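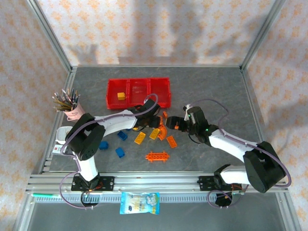

Prado, mars, 23 h passées

Bon, je devrais dormir mais je n'y arrive pas, j'ai encore le bruit des servos dans les oreilles. Alors j'écris. Le club a duré bien trop longtemps ce soir et j'ai raté le dernier bus (merci Odair pour la voiture, et pardon pour les miettes sur le siège).

On a enfin arrêté le sujet pour la rencontre inter-clubs : le tri de briques par couleur, à deux bras. Les jaunes dans un compartiment, les orange dans un autre, les bleues dans le dernier, et tout ça sans que les bras se rentrent dedans. Luana voulait quelque chose de plus spectaculaire, un truc avec des gobelets empilés, et Dirceu a passé un quart d'heure à lui expliquer que le tri rapportait plus de points. Il avait imprimé le règlement, avec des passages surlignés ! Je crois qu'elle boude encore un peu. Moi je suis contente, le tri me plaît, c'est bête et c'est difficile en même temps.

Notre équipe s'appelle officiellement Gomport. Personne ne sait plus qui a proposé ça, c'est resté du premier formulaire d'inscription et maintenant c'est trop tard pour changer. L'autre équipe du club s'appelle Hasomitz, donc on n'est pas les plus à plaindre.

Avant de commencer j'ai révisé ma fiche. Je suis responsable du bras gauche et Arlindo du droit, et Welington nous dirige comme un chef d'orchestre, debout derrière nous, en mâchant quelque chose. On devait enregistrer une belle série de démonstrations, et j'avais les mains moites comme avant un oral. Ce qui me tue c'est la régularité. À la main je fais toujours un petit détour avant de descendre sur une brique, et Arlindo, lui, y va tout droit. Résultat, nos trajectoires ne se ressemblent pas du tout, et Welington dit que ça va embrouiller le modèle. Il m'a demandé de « ranger comme quelqu'un qui range sa cuisine ». Je lui ai répondu qu'il n'avait jamais vu ma cuisine.
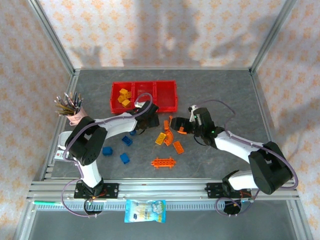
Mon grand sujet de la soirée, de toute façon, c'est l'ordre dans lequel on prend les couleurs. J'ai défendu le jaune d'abord, et j'ai tenu bon ! Le jaune et l'orange se ressemblent trop, surtout sous nos lampes, et je préfère régler la question tout de suite au lieu de la traîner jusqu'à la fin de l'essai. Arlindo pensait qu'il fallait faire les bleues en premier parce qu'elles sont faciles et que ça met en confiance (en confiance qui ? le bras ?). On a essayé à ma façon. Avec trois jaunes dans le compartiment de gauche et une autre encore couchée au milieu des orange, on voit tout de suite où est le piège : c'est celle-là qu'il faut aller chercher avec soin, sans bousculer l'arche à côté. Je déteste l'arche. Elle est courbe, je ne sais jamais par où la pincer, et j'ai rêvé d'elle l'autre nuit, ce qui en dit long sur l'état de ma vie sociale.

Welington a fini par noter « jaune, orange, bleu » au tableau, en majuscules, et a souligné deux fois. Victoire. Petite, mais je la prends.

Après ça on a fait une pause et Luana a sorti les chiffres de la dernière séance. Le dossier contient 73 essais enregistrés, et elle en garde 72 — le seul jeté, c'est le mien, celui où j'ai éternué. Elle a gardé l'éternuement dans un dossier à part pour mon anniversaire. Il faut qu'on arrive à 530 avant la rencontre, et là j'ai un peu blêmi. Odair a fait le calcul des soirées nécessaires sur le dos de sa main, l'a regardé, puis est parti se laver les mains sans nous donner le résultat.

J'ai aussi appris à me servir de Wonach, le petit programme de Luana qui découpe les enregistrements. C'est tout gris, les boutons sont minuscules, et quand on clique sur « annuler » il demande si on est sûr d'annuler l'annulation. Mais ça marche bien. On tape le nom de l'étape, on pose la marque, on passe à la suivante. J'ai découpé toute une série pendant que les garçons discutaient de la vitesse des bras, et je me suis sentie très professionnelle.

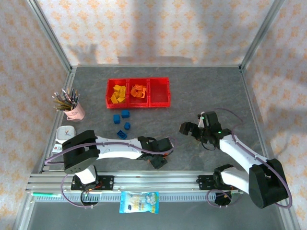

Évidemment les garçons n'étaient pas d'accord. Dirceu veut ralentir, Arlindo veut accélérer, et Welington a proposé un compromis qui n'a plu ni à l'un ni à l'autre. On en reparle à la prochaine séance. J'aimerais bien qu'on garde la vitesse actuelle, au moins jusqu'à ce que je sois à l'aise avec l'arche.

À faire avant la prochaine fois : relire la partie du règlement sur les pénalités, rendre son tournevis à Odair, m'entraîner à descendre droit, écrire à Luana pour m'excuser d'avoir dit que les gobelets étaient une idée de cirque. C'était une bonne idée. On pourrait même la garder pour l'an prochain, si Dirceu ne retrouve pas ses surligneurs.

Minuit moins dix. J'ai cours à huit heures et je n'ai pas ouvert mon exposé. Je mets 2 réveils et j'éteins.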